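Mugs and Saucers, Sorting Day
Gallery | June 27, 2023

The coffee corner at Turard has collected mugs for years. Some came from the Lekar office when it closed, some from the Calimlim sale, and a few were left behind by people who moved on. By last November the shelf held 35 of them and the door no longer shut.

We went through the lot by color and by saucer. Chipped ones went out first. The rest were put on a tray or paired with a saucer and looked at one at a time. Click any picture for the larger version.

Pink, yellow and white mugs on their saucers at the back, with a gray-green one and a light pink one on the tray. 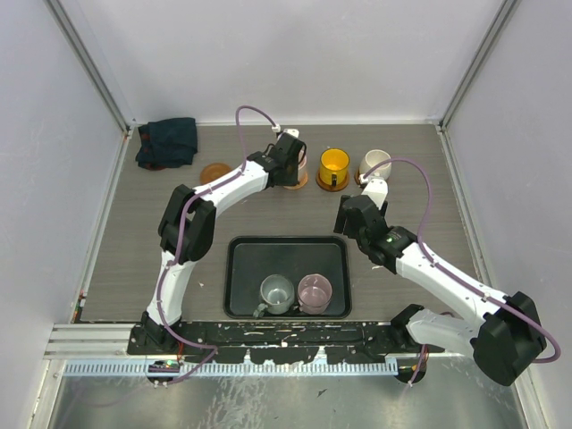
Black outside, pale pink inside. The glaze picks up every light in the room. 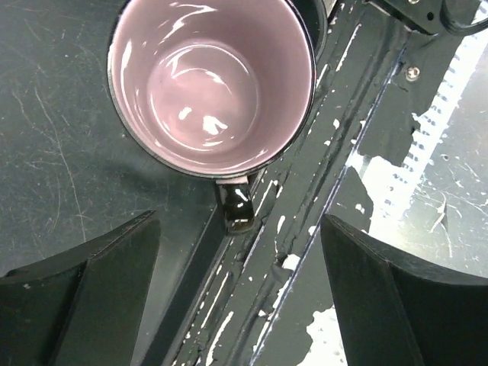 On the tray: pale pink with a dimpled outside, yellow with a black rim, speckled gray-blue and a mauve one.

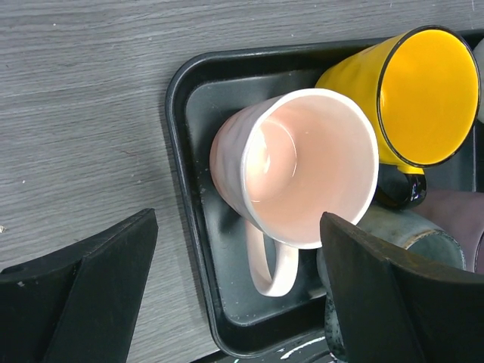 The final count for the shelf is 30. Four spares are boxed up for the Flultau room, which has been using paper cups. Saucers are stacked on the lower shelf, orange and brown together, and they fit most of the mugs but not the widest ones.

If you are missing a mug from before the move, check the box by the sink before the end of the month. Anything left in it goes to the next sale.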